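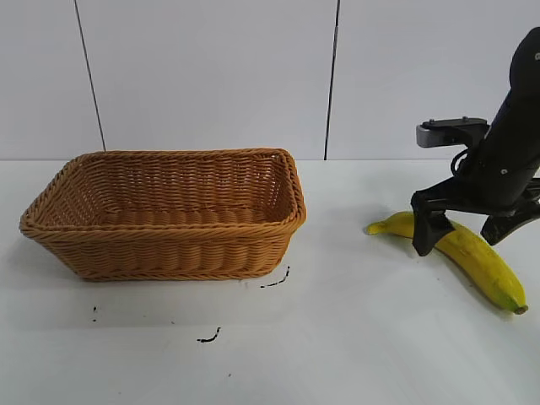 Fruit baskets for the Morkance kitchen

Since January we have had fruit in the Morkance kitchen again, and many of you asked where it should be kept. We have now chosen a woven basket in a honey colour, with a thick braided rim. It is wider than it is deep, so bananas can lie beside each other and do not need to be piled up.

Please put the bananas in first and the softer fruit on top. If a banana has a few brown spots, it is still good to eat. Very soft ones can go to the freezer, in the bag marked Nusedach, and they will be used for banana bread.

The basket must not be washed in the sink. A dry brush is enough for the weave, and crumbs can be shaken out over the bin.

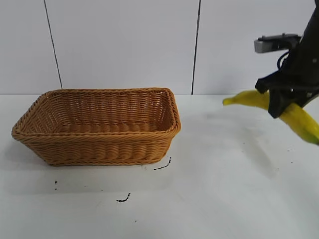

When the basket is empty

Fruit from Fogh is delivered 2 times a week. If you find the basket empty between deliveries, please write it on the list at the Kullov entrance or call extension 634. We can then order 3 kilos more for the next time. Thank you to everybody who keeps the table clean.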